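Filed under: Bench Notes / Teleop / Kitchen tasks

January, started 9:20 am

Green onion pick and place, take two. Goal for the month is 100 clean demos of onion onto board, 50 before Leire wants to look at a first policy. Have 20 I'd keep.

Left arm only for now. Right one stays parked, powered but not recorded. Éabha wants it holding the stalk down later, fine, later.

Grasp point: root end. Tried mid-stalk first, leaves swing all over and the thing slides out when I lift. White end is stiff enough that the fingers get a proper bite. Come in from above, slow, close, wait a beat, THEN move. I keep skipping the wait. Replays of the skipped ones look awful, tossing those. 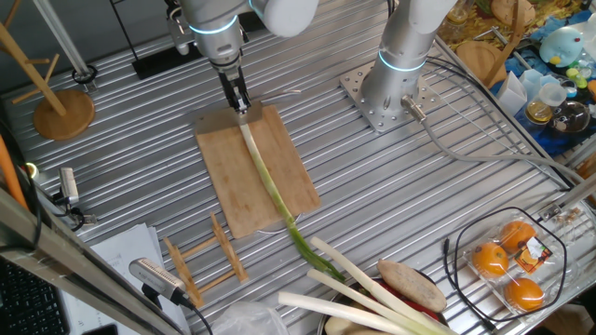 Diagonal placement is ok. Decided that with Leire over lunch, we don't score angle, only whether the white part ends up on the board. Leaves can hang off. If they hang so far that the weight pulls it back down, mark as fail and dont redo it in the same episode.

Leader arm feels sticky at the wrist again. Swapped to the Pirnard handle, better, but trigger travel is shorter so I'm closing too hard. Two onions squashed. Need to re-zero the trigger before the next batch, Éabha knows where the script lives (not in the Brotska folder, I looked).

Other things
- shuffle the onions between episodes, I got lazy and the starts are all the same
- leave the sweet potato and oranges in, want the clutter
- episode 9 has me bumping the board, cut it
- ask Leire if we label the regrasps or just drop em

Stopping at 4, hand cramp. Gripper force next, then tehn more demos.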